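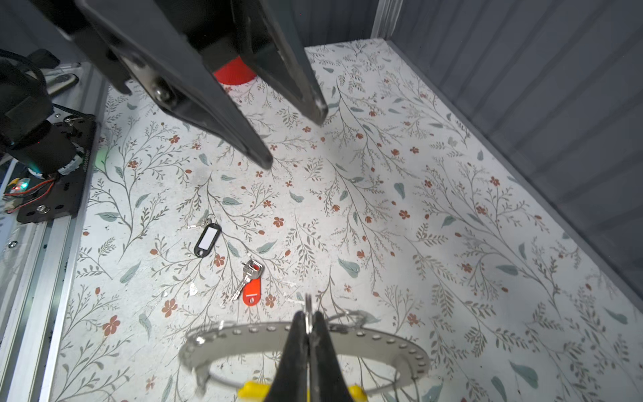 How often should the fingertips of a two-finger gripper be checked for alignment?
Every 50 hours of running time, and again after any contact hard enough to stop the arm.

Garkow releases revised service schedule for two-arm handling cells

11 Feb 2025 — Garkow has issued a revised service schedule for its Plukik two-arm cell, used for picking and sorting small items such as tagged keys. The schedule replaces the one published in October and applies to all units from serial number 2055 onward.

The main change concerns the jaws. Fingertips are now closed on a 0.3 mm feeler gauge at low force, and the jaw bolts are retightened before the gap is read. Under the old procedure the gap was read first, and 837 service records showed repeat adjustments on the same arm.

"A loose bolt gives you a good reading that lasts one shift," said Manikandan Thomas, service engineer at Garkow. "Tighten, then measure."

Cable loops are to be inspected every 300 hours for wear at the clamp. Work mats are replaced when the edges lift — the printed pattern has no effect on the check and any flat mat may be used.

Spare fingertips and bolts are stocked by Kozan. Orders and questions about older units go to Duygu Tuncer at the Garkow service desk.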